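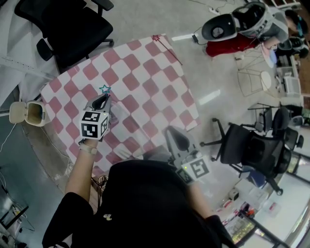

Larnley rents out party supplies, and we are looking for a part-time sorter to put the children's boxes back in order after each weekend. Birthday kits leave us complete and return as a rumor. You would work at a table with a pink-and-white checkered cloth on it, deciding which star wand belongs with which fairy set, the teal one or the red one, and whether anyone has seen the crown. Anything crumpled and see-through gets smoothed out and looked at before it goes in the trash, after the events of July.

The job is 18 hours a week, split over 2 shifts however you like, at our Prullura storeroom. Each box holds up to 45 small items and has a list taped inside the lid. The lists are mostly right. Where they are wrong, fix them in pen and initial the change.

You should be patient, able to tell teal from turquoise, and calm around glitter. Experience with costumes or toy libraries is nice. Experience with six-year-olds counts double. You will not have to wear wings, although past sorters have.

Pay is hourly, same rate as the packing crew, with a free kit rental once a year for a child of your choosing.

Write a few lines about yourself to Hilde Hoekstra, Larnley, PO Box 1421. Please mention which shifts suit you. Résumés are fine but keep them to one page.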